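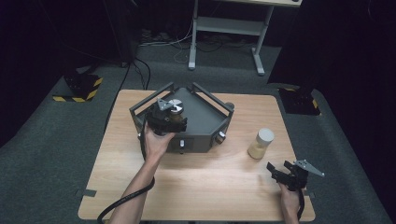 Have you ever slept on a train? I have, and I loved it! I took the night train from Jeltbridge to Tomitz, and I want to tell you how it works.

A sleeper train has cars with little bedrooms in them. By day you sit on a long seat. At bedtime the attendant folds the seat back and pulls a bunk down from the wall – just like opening a cupboard. I got bunk 112, right at the top, so I had a ladder and a strap to stop me from rolling out.
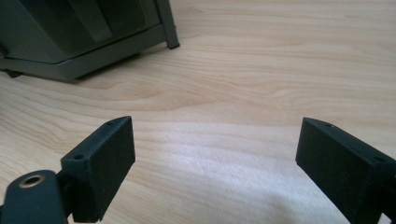

Wavy grain in pale wood.

Why go so slowly at night? Well, the trip is only 117 miles, and if we hurried we'd get there at two in the morning! So the train waits at a quiet station called Rakik while everyone snores. Then breakfast comes around on a cart. Mine was warm bread with plum jam, and I ate it in bed.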